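Clurkbridge Clothing Exchange Moves to Larger Sorting Room

November
By the Clurkbridge Community Services News Desk

The Clurkbridge Clothing Exchange has opened a larger sorting room on the upper floor of the former Trikano building, giving the service more space to fold, hang and pack donated garments ahead of the winter months. The move was completed early this month, and the first deliveries from the new address have already gone out to partner organizations in the town and the surrounding villages.

The exchange accepts clean, wearable clothing for adults and children and passes it on free of charge to households that request it. Over the past year it filled 763 requests, its highest total to date. The previous premises, a single room behind the Khamphan Street library, could no longer hold the stock that arrived between September and January, and boxes had to be kept in a hallway during the busiest weeks.

Under the new arrangement, incoming clothing is divided between the sorting room and a small number of home sorting places, where registered helpers take garments in manageable quantities, fold them on a table and return them ready for the shelves. The exchange introduced home sorting as a trial in the spring. It has now been made a permanent part of the service – a decision the exchange attributes to the steady quality of the folding and to the shorter time that donated items spend waiting.

Guidance issued to all helpers sets out a common method. Garments are laid flat and checked for stains, missing buttons and worn seams before anything is folded. Tops with long sleeves are opened out fully, with the sleeves brought in across the back. Heavier items go at the bottom of a stack and lighter ones on top. Hangers are kept apart from the clothing until the folding is finished, and are then matched by size to the items that need them, mainly dresses, coats and dress shirts.

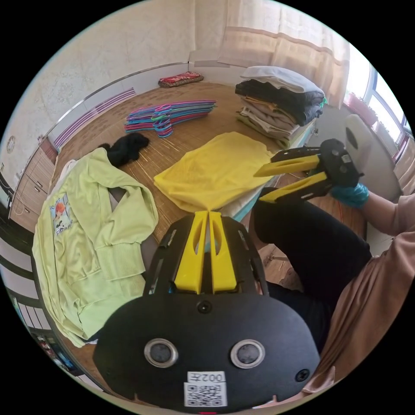 Can hangers be donated along with clothing?

Plastic and wooden hangers in good condition are welcome and may be handed in at the counter during opening hours. Wire hangers are not accepted, as they bend under the weight of coats and leave marks at the shoulders of knitted tops.

The sorting room is fitted with shelving on two walls and a row of hanging rails supplied by Vitell, a local shopfitting firm, at a reduced price. Shelves are arranged by size first and by type of garment second. The exchange previously sorted by type alone, and households often had to look through several shelves to put together an outfit for one child. Early comments on the new layout have been favorable, although the labels for infant sizes are to be reprinted in larger type.

Each packed order now contains a written list of its contents. A typical family order includes everyday tops and trousers, one warm layer per person and, where stock allows, a coat. Underwear and socks are supplied only when new. Orders are packed in reusable bags, and recipients are asked to return the bags at their next visit or to leave them at the library desk on Khamphan Street, where a collection bin remains in place.

The exchange currently has 70 registered helpers. It is seeking more people for the home sorting program, particularly those with a clear table and a dry place to keep folded stacks for a few days at a time. No experience is required. New helpers receive a short introduction at the sorting room, a printed copy of the folding guidance and a first bag of mixed clothing.

Donations are most needed in children's school-age sizes, men's trousers and warm nightwear. Summer clothing will not be accepted again until March, with the exception of light long-sleeved tops, which are in demand throughout the year. Donors are asked to wash and dry all items before bringing them in and to keep pairs and sets together – pajamas in particular are often separated in transit and cannot always be matched afterward.

The counter opens at 2 p.m. on weekdays. Donors with large quantities are asked to call ahead so that space can be set aside. The entrance is at the side of the building, and an elevator is available to the upper floor.

Contact: Clurkbridge Clothing Exchange, Trikano Building, side entrance | © Clurkbridge Community Services. All rights reserved. | Back to top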